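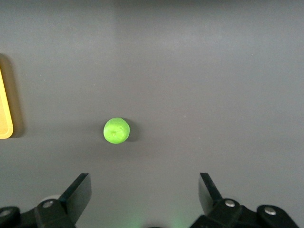 A lump of what looks like green modeling dough on a gray tabletop, with the edge of a yellow tray at left.

Dundlow parents asked to pay for "no-crumb" play dough

Families at the Letholm play center in Dundlow will be asked to chip in $13 a month for a new brand of modeling dough that its maker says will not dry out, crumble or stick to tables. Whether it does any of that is a matter of opinion so far.

The dough is called Plesach and comes in small tubs. Letholm has been trying it in the toddler room since July, and director Yung-ching Yuen told parents at a Saturday meeting that the results were "very encouraging." Asked what the results were, she said staff had noticed less sweeping.

No one appears to have written any of this down. The center did not weigh the scraps it threw out, and it did not put the old dough and the new dough side by side. It also brought in shallow trays for the children to work over the same week the trial began, and a tray with a raised edge will catch crumbs from any dough you like.

Masanobu Imai, whose two children attend the center, raised the trays at the meeting. "You changed two things and you're giving one of them the credit," he said. He also wanted to know why a batch made from flour, salt and a little oil, the kind the center used for years, was no longer good enough.

Yuen said homemade batches took up staff time and tended to go bad in warm weather. She said a tub of Plesach stays soft for 30 days if the lid is put back on, a figure that comes from the label. Parents of three-year-olds in the audience had some thoughts about the lid.

The distributor, Vukadinović, sent a one-page flyer in place of answers to our questions. It describes the dough as "the last one you will ever need," an odd claim for something sold by the month. The flyer mentions testing but does not say who did it or what was tested.

For now the fee is voluntary. Yuen would not say what happens if too few families sign up, only that the center would "look at the numbers." Sign-up sheets are at the front desk until the end of the month.

COMMENTS (3)

marnie_k
$13 a month for dough?? We had the salt kind when I was a kid and it lasted fine in a bread bag.

Tubbs
My daughter is in that room. It does come off the table easier, I'll give them that. Carpet is another story - bring a butter knife.

old mill rd
Good for Mr. Imai. Just buy the trays and skip the rest.

Contact the newsroom | Corrections | Copyright, all rights reserved | Back to top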